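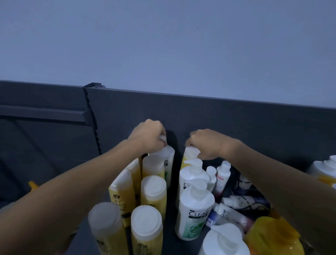 Weather

Frost warning for the Taklow valley after a very dry spring

By Barnabás Kovács
April, 6.45 am

Print | E-mail this story

I scraped ice off my windscreen this morning with a library card, which I really didn't expect to be doing with the pear trees out in full flower. The thermometer by our back door said minus 2, and up on Trumell Hill, where the cold air usually drains away before dawn, they had a proper white frost too. More of the same is forecast for tonight, so if you've got anything tender outside, get it in or get something over it before teatime.

The frost on its own wouldn't have us all on the phone to each other. What's making people twitchy is that it comes on top of 40 days without any rain worth the name. Remember the winter? We had 118 millimetres in one month and the bottom lane was under water twice, and now I can push my whole hand down the cracks in the vegetable patch! Dry soil doesn't hold the day's warmth the way damp soil does, so the ground has very little to give back once the sun's gone.

Carnegie Orchard is the place I'd worry about first. They've got 2,000 young apple trees on the low side of the river, planted only last year, and low ground is exactly where the cold sits. I drove past just after five and the little burners were going between the rows, all those orange dots in the mist – lovely to look at, though I doubt anyone on shift was enjoying it. They normally spray the blossom with water so that it freezes around the buds and protects them, but the Kodiden brook is so low that the pump has been switched off.
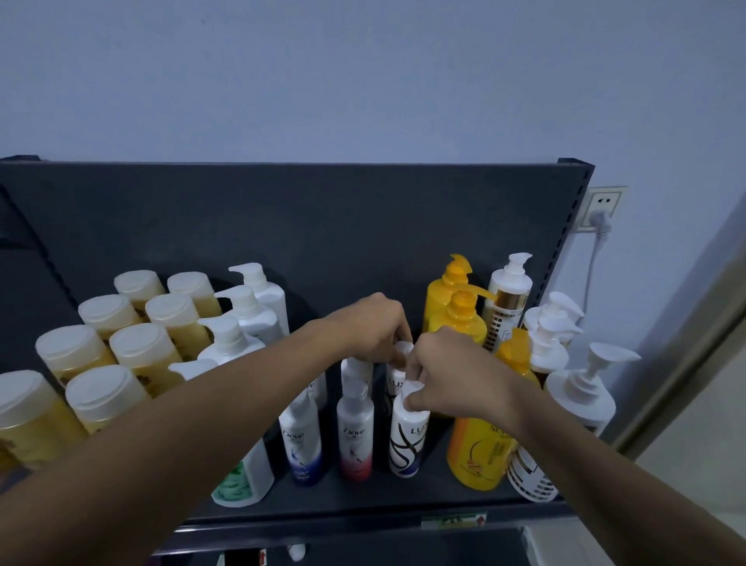 What about the rain?

There's a band of it out to the west and it keeps slipping back. It was meant to reach us two nights ago, then last night, and the latest forecast has it arriving tomorrow afternoon with a bit of wind behind it. If it does turn up it'll bring cloud, and cloud would put an end to the frosts for a while, so I've never been so keen to see a grey sky.

How much we'd get is another matter. A short, heavy shower on ground this hard mostly runs straight off into the ditches (and takes the top of the seedbeds with it, as I found out last spring with my carrots). A slow drizzle that hung about for a couple of days would do far more good, for the brook as well as the fields. There's no hosepipe ban so far, but I've been saving the washing-up water for my beans all the same.
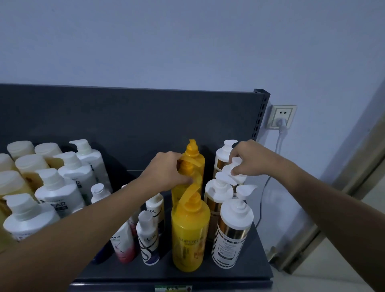 One reader got in touch before breakfast to say that the plum blossom on the Trumell side had gone brown in the middle overnight, and that the late apples, still tight in bud, looked fine. The same message asked me to remind everyone that old bedsheets work better than plastic over potatoes, and I'd second that. Just take them off again in the morning once the sun's on them.

I'll be up early again tomorrow and will add the overnight low to this page by seven.

Contact the newsdesk | Copyright Taklow Valley News | Back to top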